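Cilthorpe Castle - one day or two?

Forum: Trip Planning > Castles and Historic Houses

tedico_road
Posted April 10, 2010

We have a trip coming up in June and Cilthorpe is on the way between our first hotel and the coast. My wife wants to see the castle and the old jail. I have read two guidebooks and they disagree. One says half a day is plenty and the other says plan for two full days with the town museum. There are four of us, two adults and two kids, 9 and 13. The 13 year old likes armor and anything gruesome. The 9 year old likes snacks.

Is the combined ticket worth it? And is the keep open all the way to the roof? One of the books says the top floor is closed but it was printed a while ago.

mossgate
One day. Get there when the gate opens and go to the keep first, before the bus groups. The stairs are one way up and one way down and once a group is ahead of you on the spiral you are stuck behind them for the whole climb.

The roof was open when we went last fall. The floor under it, where they used to have the banners, was closed for work on the beams.

Kemlow22
I'd say two days, but I'm slow in museums and I read every sign. The keep took us the whole morning. After that we did the wall walk, the chapel and the gatehouse, and we never got to the jail at all. They stop letting people into the jail an hour before the castle closes and the sign for that is inside the courtyard where you don't see it until you're already late.

We went back the next morning for the jail on the same ticket. The combined one is good for 3 days. The single one is not.

tedico_road
That helps, thanks. I didn't know it carried over. Does the combined ticket include the jail or is that extra?

Kemlow22
It includes the castle, the jail and the town museum. The boat is separate.

Sumeya Tufa
I worked the desk at the town museum for two summers so I can add a little. Most people come to us last, when they are tired, and spend 22 minutes looking at pottery and then ask where the parking lot is. If you only have one day I would leave us out, even though I liked the place. If you have a second morning, come early and go upstairs. The letters from the prisoners are upstairs, not at the jail. The jail has copies. 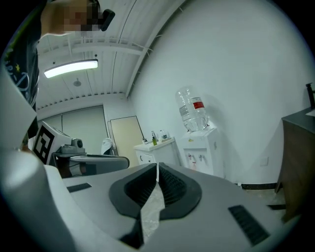

The one people remember is from a clerk who was held over a debt and wrote home every week asking for candles. He also complains about his landlord, who had taken his coat. There are nine of his letters and the museum only has room to show three at a time, so what you see depends on when you come. They change them after the winter.

Also, the jail is cold even in summer. Bring a sweater for the kids.

mossgate
I still say one day with kids. A 9 year old is not going to read letters about candles.

Sumeya Tufa
Some do. But that's fair.

bashir_k
Going against everybody here, I thought the keep was the weak part. It's a nice building but the rooms are mostly glass cases, and the armor is behind a rope so far back you can't see how it was put together. Half of it is later copies anyway, if you read the small print on the cards. The gatehouse is where you can see how the place worked. You can stand over the slot for the portcullis and look down through it at the people walking in. There are 47 steps up and no line.

The jail is good. Skip the audio guide in there, the voice acting is terrible.

mossgate
The copies are two suits, not half. They are the pair by the stairs on the second floor and they are labeled in large print. The rest is from the family that held the castle and the case cards say so.

bashir_k
I counted more than two when we went, but that was a few years ago and they may have moved things. I'll give you the ones in the main case.

mossgate
They did rearrange it when they closed the banner floor. Some of the pieces from up there came down.

Kayode Onuoha
We did it in one day with kids about the same age and it was fine. What worked for us was the keep at opening, lunch outside the walls, then the jail, then the wall walk last. The wall walk stays open until closing and it empties out late in the day. We skipped the chapel. It's one room and there was a wedding rehearsal going on.

Don't eat at the cafe in the courtyard. We waited a long time for soup and it was not good soup. There is a bakery down the hill on the left, past the bridge, with meat pies and benches out front.

On parking - the lot by the river is cheaper than the one at the gate but it is a steep walk back up. With a stroller I would pay for the top one. With a 9 and a 13 year old I would not.

Kemlow22
Seconding the bakery. They run out of pies early though.

bashir_k
The cafe was fine for us. We only had coffee.

tedico_road
OK, I think we will stay one night in town and split it. Castle on the first day in Kayode's order but with the gatehouse added, and then the jail or the museum in the morning, whatever we didn't get to. The older one has already asked about the portcullis slot.

Last question, does anybody know if you can buy the combined ticket ahead of time or only at the gate?

Sumeya Tufa
Gate or museum desk. The line at the museum desk is shorter and it's the same ticket. We open half an hour before the castle does.

mossgate
I didn't know that, and I've been there four times.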